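Sticky marks on a white round table, vinegar or shop spray?

Posted by Margus Sepp, December 2021

Hello to all. I have bought a second-hand round table for our kitchen in Turham. It is white, with a smooth painted top, and the seller did not know what paint it is. Near the rim there are sticky marks, I think from old tape, and one yellow ring from a cup. I do not want to make the surface dull.

Spray bottle and white table: 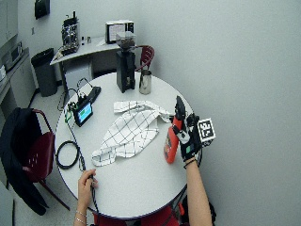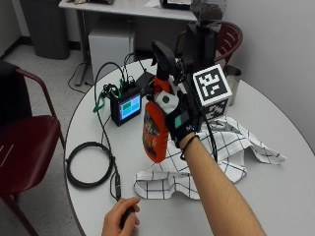
My wife says to use white vinegar with water. My neighbour says that vinegar is bad for paint and I must buy a proper kitchen spray. I tried only warm water and a soft cloth until now. The ring became a bit lighter, but the sticky marks did not move at all. Which of the two is safer? And how long may it stay on the surface before I wipe it?

Kwabena Kpodo

Good evening Margus. I have painted furniture for many years, and I would treat your two marks separately.

For the sticky marks, please leave the vinegar in the cupboard. Put a little cooking oil on a cloth and hold it on the mark for 3 minutes. Then rub softly with your finger inside the cloth. The glue should roll up into small crumbs. After this you wash the place with dish soap, or the oil will collect dust.

For the ring, mix one spoon of baking soda with a few drops of water and rub very lightly, in small circles. Try it first on the underside, if that has the same paint. When the cloth takes white colour from the table, stop immediately.

Kitchen spray is fine for daily grease, but I spray it on the cloth and not on the table. If it stands in drops on old paint, it can leave spots which are worse than your ring.

bolludero56

vinegar is ok, I use it on everything. 2 spoons in 500 ml of water. never had a problem but my table is glass

Margus Sepp

Thank you both. I will begin with the oil this evening and try the soda under the table first.

Related posts
Removing candle wax from a tablecloth
Can I paint over a varnished chair?
Kitchen drawer smells of onion
White paint turned yellow near the window
Which cloth does not leave fluff?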